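Clamby Robotics Club Forum > Student Projects > Kitchen tidy task, arm keeps squashing the leafy one
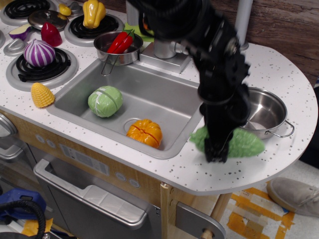 Page 2 of 4

tirta_h wrote:
Carrying on from the last page. Same play kitchen as before, sink in the middle and the veg spread over the counter and the hob. The task for the Ngui round is still to get each item into whichever pot the judge calls out. The leafy green is the one costing us points. Corn is fine, the peppers are fine most of the time. With the leafy one the gripper closes, the leaves spread out either side and it either slides out on the lift or comes up at an angle and catches the rim of the big pot.

We did 88 attempts in January and the leafy green is behind nearly all the drops. Haziq has the log if anybody wants it.

BDobos wrote:
Are you closing to a fixed width or stopping on motor current?

tirta_h wrote:
Fixed width. One value per item, in a table.

BDobos wrote:
Then I'd start there. A fixed width is all right for the corn because it's the same shape whichever way you grab it. The leafy one is thick at the stem and thin at the tips, so one number can't suit both. Stop on current and let the gripper find its own width.

yoga_t wrote:
I don't agree with that. We tried current limiting last year on the Hornen arm and it was worse. The reading jumped about so much that it stopped early on everything, including the hard items. You'd be swapping one problem item for several. I'd leave the width alone and change where you grab it. Go for the stem end every time.

BDobos wrote:
It jumped about because you weren't filtering it. I remember the plot. Average over 20 readings and it settles down.

yoga_t wrote:
We did filter it. Not over 20, I'll give you that, but it was filtered.

haziq_l wrote:
Log is in the shared folder, 342 lines. Some attempts have more than one line because I wrote one per grasp, so a retry counts again. Sorry, should have said that before Tirta posted the number.

On stem end: the detector only gives us a box around the item. It doesn't know which end is which. We take the centre of the box and go straight down, so we land wherever the middle happens to be.

yoga_t wrote:
Could you label the stem as its own class? Then you've got two boxes and the line between them gives you the angle as well.

haziq_l wrote:
We could. There are 2875 pictures in the training set and I labelled most of them by hand, so I'm not keen. I could do only the ones with the leafy green in.

A.Osman wrote:
Moderator hat off for this one. Before anyone relabels anything, have you looked at the height? When our year ran this task we were going too low, pushing the soft items into the worktop before the fingers shut. Raise the grasp by a finger's width and try again. It takes two minutes.

Also please check the rules about the small pot on the sink. In our year, anything that fell in the basin was out of play and you weren't allowed to fish it out.

tirta_h wrote:
Basin items are in play this year, Arif. The pumpkin and the cabbage start in there on purpose. The drop zone rules are in section two of the Ngui sheet.

Will try the height first as it's the cheapest thing to change.

A.Osman wrote:
Fair enough, I was going by the old sheet.

BDobos wrote:
Height is worth trying but I still think you'll end up on current. If the arm knocks the item round between the picture and the grasp, your stem label won't help either.

yoga_t wrote:
It would if they took a second picture before closing.

haziq_l wrote:
Second picture costs us time on every item and we're already slow. The Eltel team will beat us on time whatever we do, so I'd sooner not add to it.

tirta_h wrote:
Plan for the next session then. Raise the height, run the leafy green only, same start position each go. If it still drops, Botond can send me his filter code and we'll try that on a copy of the program. Relabelling comes last.

BDobos wrote:
Sent it to you by message. Change the limit before you run it, mine is set for a different motor.

Last post on this page: February 7, 2019
Go to page: 1 2 3 4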